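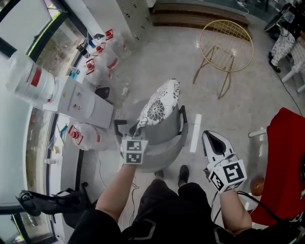
Fig. 1. A round tub chair in grey, on a glossy light grey floor.

Home | Handouts | Reading | Workshop times | Contact

Sitting Well: Notes on Seats, Backs and Arms
Ekrem Türkmen, Plernell evening course in furniture and rooms
Handout 2, July

Last session we ran out of time just as it was getting good, so these notes pick up at the point where we were arguing over whether a chair can be comfortable for everybody. I said no, half the room said yes, and I've been thinking about it ever since. I still say no! But I can now say why more clearly, and the why is the fun part.

Sitting is moving

We talk about sitting as if it were a way of keeping still. Watch anyone on a train for a while and you'll see the opposite. They slide forward, cross a leg, uncross it, lean on an elbow, push back up again. The body wants the load shifted from place to place, and a good chair lets that happen. A chair that holds you perfectly in one position can feel lovely in the shop and dreadful by the end of a film.

So when you try a chair for your project, please don't just drop into it and bounce. Stay there. Read something. Notice the first time you want to move, and then notice whether the chair lets you.

The seat

Most of your weight goes down through two bony points at the base of the pelvis. You can feel them if you sit on your hands (do try it, everybody laughs, it's worth it). A hard flat seat puts nearly all the pressure there. Padding spreads it out, which feels better, up to a point. Very soft padding lets you sink until the front edge starts to press on the underside of your thighs, and it makes getting up hard work.

Three things to look at in any seat:

Height. With your feet flat, your thighs should be more or less level. Too high and the front edge digs in. Too low and your knees come up, your lower back rounds, and standing becomes a project in itself.

Depth. You should be able to sit right back and still have a little space behind your knees. Deep seats look generous in photographs and are a real nuisance for shorter people, who must choose between a supported back and feet on the floor.

Tilt. A slight backward slope keeps you from sliding out. For a table you want very little of it. For an easy chair you can have a good deal more.

The back

Your lower back curves gently inwards when you stand, and tends to flatten when you sit. Support just above the pelvis helps it keep some of that curve. It doesn't have to be a great bulge. The prototype that the Gezer workshop lent us has hardly any shape there at all, and it was the clear favourite among those of you who tried it, I think because the back gives a little as you lean.

Look too at what happens behind your hips. Many older dining chairs leave a gap between the seat and the bottom rail of the back. It looks like a saving on timber, and perhaps it was, but it also gives your bottom somewhere to go, so the rest of you can meet the backrest properly. I love this detail. Once you've spotted it you'll check for it in every café.

Arms, and chairs that are all arm

Arms do two jobs. They take the weight of your forearms, which rests your shoulders, and they give you something to push on when you stand. For the second job they need to come far enough forward. An arm that stops short is a handsome thing to look at and no help to your grandmother.

The tub chair treats arms and back as one continuous curve. It's a very sociable shape – you can turn sideways in it and still have something behind you, so it suits waiting areas and corners where people talk. The price is width. A straight chair lets you spread out or perch at an angle, while a tight tub decides for you how much room your hips may have. Always try one in a winter coat.

Covers and wear

Fabric shops will quote you a rub test figure. This is the number of rubs a sample took on a testing machine before it showed wear, and people treat it as gospel. It's useful for comparing one cloth with another, but it says nothing about sunlight, cats, denim dye or a dropped beetroot. The Pristine sample book in the cupboard has figures for each cloth; please put it back in the same drawer, as the evening weavers use it too.

Remember that the cover is part of the comfort. A tight, stiff cloth over soft foam makes a firm seat. A stretchy one lets the foam do what it likes. Smooth covers let you slide (good for shifting about, bad on a steep tilt), and rough ones grip your clothes. I once re-covered a perfectly decent reading chair in a heavy tweed and made it a worse chair. It looked marvellous.

A short word on the Grarkholm bench

Several of you asked about the long bench we passed round in drawings. It was planned for a ferry waiting room, and the seat changes height gradually from one end to the other, so that people simply settle where it suits them. What a lovely, plain answer to the question we began with. It doesn't try to fit everyone at one spot. It offers a choice and lets you find your place without being told.

For next time

Pick a seat you use every day. Measure its height, depth and width, and sketch it from the side with the slope of seat and back marked in. Then sit in it for as long as you can bear and write down what your body does. Ask someone much taller or much shorter to do the same, and compare.

Write up your findings in around 4,000 words if you're taking the full award. If you're only doing the short course, a page of notes and the sketch will do nicely. Bring both to the big table at 8, and bring a tape measure – mine has gone missing again.

Related handouts
Handout 1: What is a chair for?
Handout 3: Stools, benches and perches
Drawing a seat from the side
Choosing foam and filling
Glossary of joints and rails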